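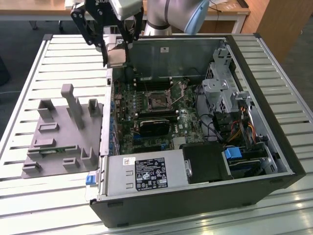

Pilar wrote back this morning that the drying curve for batch 12 can't be right, and that she would not glaze anything from it until we had weighed the tiles again. She thinks the loss between Thursday and Saturday is too steep for a covered rack and that I read the wrong column off the sheet.

December 9, 2024

Went through the sheet first. The column is right. The start weights are wrong, or at least five of them are, because they were taken with the ware boards still damp from washing and the board weight was subtracted dry. That makes the tiles look heavier at the start than they were. Pilar is correct that the curve is too steep, for a different reason. Told her so. Crossed out the five and left them legible.

Reweighed all of batch 12 on the bench scale. Tared with each board separately this time and wrote the tare in pencil on the underside of the board. Please do the same if you use them. Weights are on the back page of the blue binder.

Clay is the Skora red with fine grog, same bag lot as batch 11. Tiles rolled to 12 mm, cut with the steel template, flipped once on the first day. Two corners lifted on the tiles nearest the door. I turned the rack so the long side faces the wall and put plastic over the top shelf only. If the corners still lift, the draft is not the cause and I would look at how they are being cut. The template drags on the left side and I think it stretches the edge.

Test firing: Steinar wants to hold at 90 C for longer before the ramp. We have been doing 2 hours. He had one tile blow out at Beststead with the same clay after a 2 hour hold, but his were thicker and went in the day after rolling. I agreed to an overnight hold for the next load and then we compare. Program 4 on the small kiln is now changed to this. Program 3 is still the old one. Do not overwrite 3.

After the hold: slow ramp to 400, vents open, then as before. Hậu asked whether the top vent could be closed earlier to save time. I would leave it. The last time we closed it early the bungs came out stained and there was a gray core in the broken test piece.

Shrinkage. Scribed a 100 mm line on six tiles before drying. Measured today with the calipers, not the steel rule. The readings agree with each other better than last time, so some of the spread we complained about was probably the rule. Fired shrinkage to follow once the load is out.

Glaze: mixed the tin white from the Dalsgaard recipe again, sieved twice. It settled hard by lunch, same as the first bucket. Halldóra suggests a little more bentonite, blended dry with the other powders before any water. Made a small cup that way and left it on the windowsill with the lid on. Will look at it tomorrow and stir with a stick before judging it. The first bucket can be kept, it only needs a long stir.

The Nindevcombe order is still for the square tile only. Skarphéðinn asked about the hexagon again. No template for it yet and I don't want to cut them freehand. If somebody has time to draw one up, allow for wet size and not fired size. The last drawing mixed up the two.

To do
Order cones, we are nearly out of 06.
Replace the cord on the extraction fan switch.
Wash the 80 mesh sieve properly, there is cobalt in the rim.
Find out who has the second pair of calipers.
Reweigh batch 12 tomorrow at the same hour and send Pilar both sets of numbers.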